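Last updated: August
Reading time: 5 min
Print | E-mail

3.2 Open surfaces and closed storage

The survey covered 50 low cabinets, each with a usable top surface and at least one drawer, in kitchens, break rooms and combined living areas. For every unit we recorded the items on the top surface, the contents of each drawer, and the position of the drawers at the time of the visit. More than 2000 items were logged. Items were entered at the level of the single object, except that closed packages were entered as one object whatever they contained. Crumbs, dust and liquid residue were not logged.

Each item was assigned to one of five classes: beverage containers, tableware, packaged food, unpackaged food, and residual material. The last class takes in wrapping, paper, cardboard and anything the coder could not name with confidence. The scheme follows the one used in the Tatness pilot, with two changes. Fruit was moved out of the general food class, where it had been grouped with bread, and the separate class for "trash" was dropped. Coders in the pilot disagreed most often on that class. A crumpled piece of paper may be a discarded wrapper or a bag folded over something still wanted, and the distinction cannot be made without handling the object or asking the person who left it there.

Surface and drawer contents differed in composition. Drawers held mostly tableware and packaged food, in repeated items of the same kind. Top surfaces held mixed groups in which few items had a duplicate. We refer to such a group as a mixed deposit. The term is used by Hirvonen (Reijo Hirvonen, unpublished notes on the Prestmont flats) for hallway shelves, and we extend it to cabinet tops without further change.

Mixed deposits were found on cabinets with full drawers and on cabinets with empty ones. The simple overflow account, in which items reach the surface when closed storage runs out, therefore covers only part of the material. Height offers a better starting point. The top of a low cabinet can be reached from a standing position and needs no second movement, while the lowest drawer has to be pulled, looked into from above, and pushed back. Occupants interviewed at the Lulik site described the bottom drawer as a place for things used a few times a year. Several could not say what was in it.

Drawer position was coded on a four-step scale: closed, ajar, half open, and fully or almost fully open. The scale refers to the visible travel of the drawer front relative to the cabinet body. It was applied separately to each drawer, and no composite score was formed. A unit with two drawers ajar and one almost fully open is thus entered as three values. We considered treating an open drawer as evidence of recent use but decided against it. Some runners do not hold the drawer shut on an uneven floor, and some occupants leave a drawer out for hours while they work at the surface above it.

Metal cabinets need a separate remark. Many were designed for office use and later moved to a kitchen or break room, and their drawers lack the dividers usually fitted in kitchen units. Cans and bowls slide when such a drawer is pushed in quickly. At Lulik the occupants gave this as the main objection to using metal drawers for tableware, and two had lined the drawer floor with a towel. The Kolář units, bought new for the Wednesday lunch room, came with a liner and were filled within the first month.

Figure 3 illustrates the combination of a mixed deposit and unused drawer space on a gray metal cabinet with three drawers. All five classes are represented on the top: a blue soda can, a shallow white bowl, a snack bag in dark blue and white, a red apple, and a crumpled beige item of paper or cardboard. The pale yellow block beside the apple resembles a wedge of cheese and was entered as unpackaged food, with the coder's confidence marked as low. The bottom drawer is coded as almost fully open and its contents as none. The upper two are coded as ajar.

Figure 3. Mixed deposit on a three-drawer metal cabinet, bottom drawer empty.

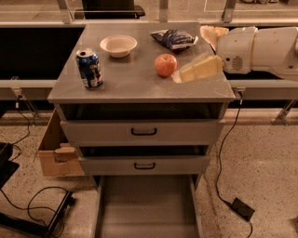 Agreement between coders was high for beverage containers and tableware and lower for residual material, as in the pilot. Most disagreements concerned partly flattened packaging, where one coder entered packaged food and the other entered residual material. These cases were settled by discussion, and the original codes were kept in the log. The effect of surface area on deposit size is taken up in Section 3.3.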